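Bożena Kalinowski
A little thread about learning to write letters again, for anyone who has a drawer full of nice paper and never uses it. Get a cup of something, I do go on.
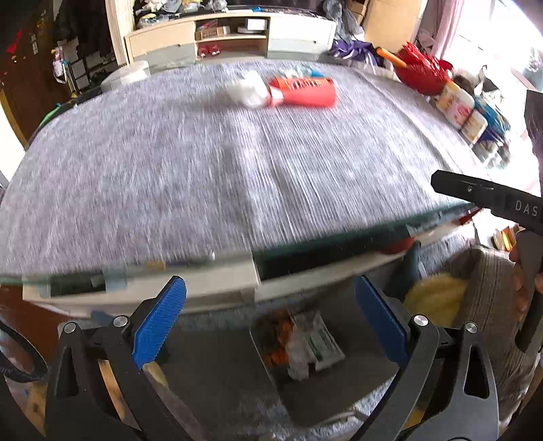 1/ I started in February, which is a good month for it where I live, dark by supper and nothing much growing. My aunt in Lisudari had stopped picking up the phone (her hearing, not her temper) and my cousin said, just write to her, she reads everything that comes through the door, even the water bill. So I sat down to write and found I had forgotten how a letter goes. I got as far as "How are you" and then stared at the wall for the length of a whole radio program.

2/ What helped was an old bundle of letters from my mother's side. There are no grand thoughts in them at all. One is a page and a half on a neighbor's goose. Another is mostly the price of shoes, and then right at the bottom, squeezed in sideways, "Lena had the baby, a boy, both well." I laughed out loud. After that I stopped trying to be interesting.

3/ So my first real letter was on the soup I'd made, the noise the upstairs radiator makes at night, and a long complaint about the bus. It took me an evening. My hand ached like I'd been digging potatoes! If you haven't written more than a grocery list in years, go easy the first week. Stop while your writing is still readable and pick it up again the next day.

4/ Speaking of picking it up again — that's my favorite part now. I leave a letter lying open for several days and add a bit whenever something comes to mind, with a little line across the page and "evening" or "after lunch" so she knows I've been away. My aunt says it feels like I keep coming back into the kitchen to tell her one more thing. Which is exactly how I am in person, so fair enough.

5/ A few people asked about pens. I've tried the fancy ones and I'm too heavy-handed, I just make puddles. I write with a plain ballpoint and I'm happy. Paper matters more to me. I like Briluva, the cream one, because the ink doesn't show through and I can use both sides. The Lotia pads are pretty but thin, and with those you end up writing on one side only and paying more at the post office for the privilege.

6/ My one firm rule is that I answer their news before I give mine. I keep the last letter next to me and go down it. If she mentions her knee, I ask after the knee. If she says the plums were poor, I say something on the plums. It's so easy to forget this and sail off into your own week, and I remember how it felt as a girl to get a letter back with none of my questions answered.

7/ Things that are nice to tuck in: a recipe copied out by hand, a pressed leaf, a clipping from the local paper, a tea bag (flat ones travel best). I once sent a swatch of the curtain fabric I was trying to choose and got back a very strong opinion. I went with her choice. She was right, too.

8/ On waiting. A letter to my aunt takes a while and so does the answer, and by the time she tells me to hurry and see a doctor about my cold, I've been well for ages. The first month this drove me a little crazy. Now I've come to like it. I get to be worried over long after there's anything to worry about, and I think everyone should have a bit of that in their life.

9/ I have 2 regular people now, my aunt and old Mrs. Hämäläinen, who used to live across the hall and moved to be near her son. Her letters are short and very funny and she never signs them, she just draws a small cat. It would be easy to take on more but I don't want it to turn into homework. If you're starting out, one person is plenty.

10/ And if you owe somebody a letter and it's been so long you're embarrassed, please write anyway. Skip the apology or keep it to one sentence. A whole page of sorry is hard to read and harder to answer. Start with what's on the stove.

11/ Someone asked in the replies whether typing counts. Of course it does! My uncle typed all of his and we kept every one. Sign your name in pen at the bottom and you're fine. I'm off to find stamps, I've got three pages on the new bakery waiting to go.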